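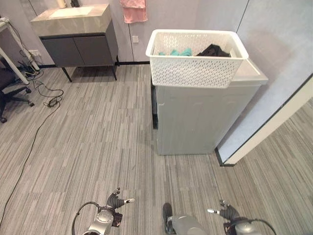 Where should the laundry basket go while the washing machine is being loaded?

On the top panel of the machine, with its weight over the panel, or on the carpet clear of the front of the machine. Take it off the top panel before a cycle is started. The full procedure is in 4.3.

Last updated: March

4. Laundry and washstand area

This section covers the Jidska washing machine, the Brurkalia vanity cabinet and basin, the hanging towel and the laundry basket as supplied in Skutaston units. Plumbing connections are covered in Section 7. Procedures for drying and ironing are in Section 5.

4.1 Before first use

1. Check that the transit bolts have been taken out of the back of the washing machine. The bolts are kept in the document pouch with the warranty card. Do not throw them away; they must be refitted if the machine is moved to another unit.

2. Check that the machine is level. Place a spirit level on the top panel, first from side to side and then from front to back. Adjust the feet until the bubble is centered both ways, then tighten the lock nuts.

3. Measure the height from the carpet to the top panel. The nominal value is 938 mm. A reading more than 19 mm above this means the feet have been wound out too far. Wind all of them in and repeat step 2.

4. Open the water supply valve one full turn and wait two minutes. Feel along the hose and both couplings for moisture. If any is found, close the valve and go to Section 7.

5. Run one empty cycle on the Rinse program with no detergent. This clears test water left in the drum.

Note: Units with carpet up to the base of the machine need a second level check after the first ten loads. Carpet pile compresses under the feet, and not always evenly.

4.2 Sorting

Sort before the basket is brought to the machine. Sorting on the vanity countertop is not recommended. Zippers and metal buttons leave marks on the surface, and small items end up in the basin.

1. Separate dark garments from colored items. Black garments should be washed apart for the first three washes. After that they may go in with dark greens and blues at 30 °C or lower.

2. Keep towels apart from clothing. A pink or red towel that has not been washed before goes in a load of its own.

3. Empty every pocket. Paper tissue is the most common cause of a blocked drain filter.

4. Close zippers and fasten hooks. Leave shirt buttons open.

5. Turn printed garments and knitted garments inside out.

6. Set aside anything with a care label that cannot be read. Such items should be washed by hand in the basin (see 4.5).

Note: A low basket does not mean a small load. Heavy fabrics settle toward the bottom, and wet towels weigh several times their dry weight. Judge the load by the drum, as described in 4.3.

4.3 Placing the basket and loading

The supplied basket is white plastic with openwork sides. It is intended for dry laundry and for spun laundry. It is not a drip tray. Water from unspun items will run through the sides onto whatever is underneath.

1. Make sure no program is running and the program light is off.

2. Clear the top panel. Remove detergent bottles, clothespins and loose items.

3. Lift the basket by the rim, one hand on each short end. Do not lift it by one end only.

4. Set the basket down on the top panel. If part of it extends past the edge of the machine, slide it inward until the base is fully supported. A basket left overhanging can tip when items are pulled from the other end.

5. Open the machine and load the items one at a time. Shake each one loose before it goes in.

6. Fill the drum until a flat hand fits between the laundry and the top of the drum. If the hand does not fit, remove items until it does.

7. Check the door seal for trapped fabric. Socks and thin straps are easily missed.

8. Move the empty basket to the carpet. Keep it away from the front of the machine so that the door can open fully.

CAUTION: Do not leave the basket on the machine during a spin. Vibration moves it toward the edge, and the movement is greater when the basket is empty.

CAUTION: Do not stand or kneel on the top panel to reach the wall behind it.

4.4 Detergent and program

1. Measure the detergent with the cap supplied. Use the lower line for lightly soiled laundry and the upper line for work clothes and towels.

2. Pour the detergent into the compartment marked II. Compartment I is for prewash and stays empty on most programs.

3. Add fabric softener to the remaining compartment if wanted. Do not use softener on towels, as it reduces the amount of water they take up.

4. Turn the selector to the program required.

Dark and Mixed: black, gray and dark colored clothing. 30 °C.
Cottons: bed linen, towels, underwear. 40 or 60 °C.
Delicate: thin fabrics and knitwear. 30 °C, low spin.
Rinse: rinse and spin only, no detergent.

5. Press Start. The door locks after a few seconds. It can be opened again by pressing and holding Start, provided the water level is still low.

6. At the end of the cycle, wait for the lock to release. Do not pull on the handle before then.

Note: Error code 766 means that the drain is blocked or restricted. Turn the machine off, clean the filter as described in 4.7, and start the Rinse program. If the code comes back, report it with the code number and the program that was running.

4.5 Hand washing in the basin

The basin is set into the vanity countertop and may be used for small items. Its capacity is limited. Wash one or two garments at a time.

1. Move soap and lotion bottles away from the back edge of the basin.

2. Fill the basin to no more than half its depth with lukewarm water.

3. Dissolve the detergent in the water before the garment goes in.

4. Press the garment through the water for two or three minutes. Do not rub, twist or wring.

5. Drain, refill and rinse until the water runs clear.

6. Press the water out against the side of the basin. Roll the garment in a dry towel before carrying it across the room.

7. Wipe the countertop dry. Pay attention to the joint between the basin and the top, where standing water leaves a white line.

Caution: Do not use bleach, drain cleaner or abrasive powder on the countertop. The marbled surface will lose its finish, and the damage cannot be polished out.

4.6 Floor and clearances

The carpet in the units is a striped contract grade. It dries slowly and should be kept free of standing water.

1. Keep the area in front of the machine clear for the full swing of the door, and leave enough space beyond that to set down a basket.

2. Do not push the basket along the carpet when it is full. The base catches on the pile. Lift it.

3. Blot any spill at once with a dry white cloth, working from the outside of the wet patch toward the center. Dyed cloths may transfer color.

4. Vacuum along the direction of the stripes, then once across them. Lint collects where the carpet meets the base of the machine and along the baseboard.
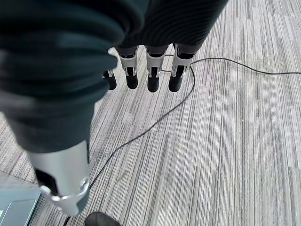
5. Vacuum under the vanity cabinet. The cabinet is raised on legs and a flat nozzle will pass below it. Do not knock the legs with the nozzle; they are adjustable and can be pushed out of true.

6. Check that the cabinet stands firm. Press down lightly on each front corner of the countertop. If it moves, turn the foot of the nearer leg counterclockwise until the movement stops.

4.7 Monthly care

Unplug the washing machine before carrying out any of the work below.

1. Place a shallow dish and an old towel in front of the drain filter cover. Up to a cupful of water will come out.

2. Open the cover and unscrew the filter slowly. Remove lint, hair and coins. Rinse the filter and refit it hand tight.

3. Pull out the detergent drawer, press the release tab, and wash the drawer in warm water. Wipe the housing before the drawer goes back in.

4. Wipe the door seal, including the fold at the bottom.

5. Wipe the casing and top panel with a damp cloth and a drop of dish soap. Do not spray cleaner directly onto the machine.

6. Wash the basket in warm soapy water and use a soft brush on the openings in the sides. Dust packs into the lattice and is passed on to clean laundry. Let the basket dry fully before use.

7. Wipe the wall panels with a damp cloth, following the joints from top to bottom. Keep the cloth away from wall plates.

8. Take down the hand towel and wash it with the next towel load. Hang the replacement so that its lower edge does not rest on the basket or the machine.

4.8 Reporting faults

Report leaks at any hour. Other faults should be reported between 8:00 a.m. and 5:00 p.m.

Leaks and electrical faults: Pravesh Masilela, building services
Cabinet, countertop and basin: Chelsea Clegg, fittings
Replacement baskets and towels: Müzeyyen Tekin, unit supplies

State the unit number, the item affected, and the step in this section at which the fault was noticed. For a leak, close the water supply valve first and leave it closed until the connection has been checked.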